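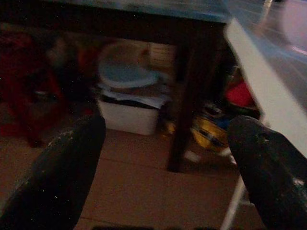

## Re: [rangement] Le dessous de la table, suite et (presque) fin

Bonsoir la liste !

Trefor Gough a écrit en août 2024 :

> Chez nous, tout ce qui n'a pas de place finit sous la table de la salle à manger. J'ai essayé les paniers, j'ai essayé la nappe longue (si, si), et au bout de deux semaines c'est reparti. Quelqu'un a-t-il une méthode qui tient plus longtemps que ça ? Et surtout, est-ce que vous gardez les papiers à cet endroit ou est-ce que je suis le seul à faire cette bêtise ?
>
> Trefor

Non Trefor, tu n'es pas le seul, loin de là ! Sous notre table en bois foncé, il y a le bac en plastique blanc, posé directement sur le carrelage, avec la bassine bleu clair par-dessus (elle fait un peu office de couvercle, je l'avoue) et, coincée entre les deux, une couche grisâtre qui déborde du bac et que je repousse du pied en passant. À gauche, le rouge foncé, c'est l'assise d'appoint, celle qu'on sort quand ma belle-sœur vient manger et qu'on oublie le reste de l'année.

Je me suis donc attaquée au problème pour de bon, et j'ai fini par garder le dessous de table comme rangement, mais avec des limites. Un seul bac. S'il est plein, je trie, et je n'en achète pas un deuxième (j'ai failli craquer pour le grand modèle de chez Zostby, 70 litres, une horreur à tirer quand on a le dos que j'ai). Le mien en fait 20 et ça suffit largement. Dedans, je mets ce qui sert au moins une fois par mois : les sacs de courses, les torchons de rechange, la rallonge, le jeu de cartes. Les papiers, par contre, je suis en train de les remonter dans le placard du couloir. La serpillière et les factures EDF au même étage, j'ai donné, et j'ai passé une soirée de janvier à faire sécher des relevés sur le radiateur.

La bassine pose une autre question. Elle sert tous les deux ou trois jours pour le linge délicat, alors je la veux sous la main, et la salle de bains est minuscule. Si je la range à l'envers, elle glisse. À l'endroit, elle se remplit : élastiques, courrier, une chaussette seule. Pour l'instant je la vide le soir en mettant la table et ça marche à peu près, sauf le dimanche soir de retour de vacances où on n'a rien vidé du tout !

Pour le carrelage, puisque Josette demandait l'autre fois : je tire le bac, je passe le balai, puis la serpillière bien essorée, et je laisse l'assise dehors tant que je n'ai pas fini. Il faut aussi essuyer les pieds de la table, la poussière s'y colle à une vitesse folle. J'ai mis deux patins en feutre de la marque Laten sous le bac pour qu'il coulisse mieux. Le premier est déjà parti avec l'eau de lavage, l'autre tient bon. Si vous connaissez une colle qui supporte l'humidité sur du plastique, je prends.

Trefor, pour ta nappe longue, je te déconseille vraiment : ça cache, donc on entasse. Chez moi le dessous se voit depuis le couloir et c'est ce qui m'oblige à m'en occuper. Combien de paniers as-tu en ce moment, et est-ce qu'ils ont des poignées ? J'en ai deux en osier qui dorment à la cave, je peux te les apporter à la prochaine bourse d'échange de Waltstead si ça te dit.

Bises à tous, et bon courage à celles et ceux qui attaquent leur garage,

Maryvonne

P.-S. : je cherche toujours le couvercle d'origine du bac. Si quelqu'un a récupéré un couvercle blanc de 20 litres en trop, je suis preneuse, même rayé.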